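Grundton Under-Fives Playroom
Room and toy safety check, with comments
Date: October 23, 2024

Entrance and floor
Gate latch - OK. Stiff but it closes.
Coat pegs - OK, none lose.
Main mat - corner lifting by the radiator again. Taped down for now, needs proper glue before the 2 year olds are back in.
Sockets - all covered.

Snack table
High chairs (Memel, 6 of) - straps checked, one buckle slow to click. Out of use till swapped, label on it.
Grapes still going out whole on Monday's plates. Must be cut lengthways, all ages. Have put the sheet back up on the fridge door.
Allergy list - up to date.
Kettle - out of reach, lead tucked back.

Blocks and small toys
Wooden blocks, red and green - run a finger along every edge, feel for splinters. Any chipped paint, take out and bin. Wipe with damp cloth, don't soak.
Small parts - used the choke tester on anything doubtful. 2 beads failed, gone.
Grajales pull-along - string too long, cut down.
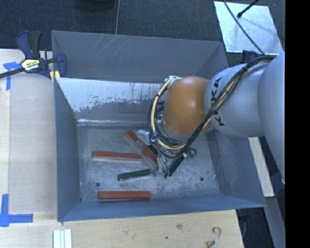
Shelves and storage
Tall bookcase - wall bracket tight. Pull test done.
Toy box lid - hinge dropping to quick, fingers risk. Lid off until new stay fitted.
Mekar changing unit - OK, but side rail 900 mm from floor so nothing heavy stored on top please. Wipes and nappies only.
Cleaning cupboard - locked. Key on high hook, not in door!!

Quiet corner
Blind cords - cleat OK, left one needs winding up after use.
Cushions - washed, one zip pull missing, sewn shut.

To do before next check
Mat glue
Buckle
Lid stay
Re-check the cut string on the pull-along, end was fraying a bit

Overall: room fit to open, items above excepted. Next check end of October.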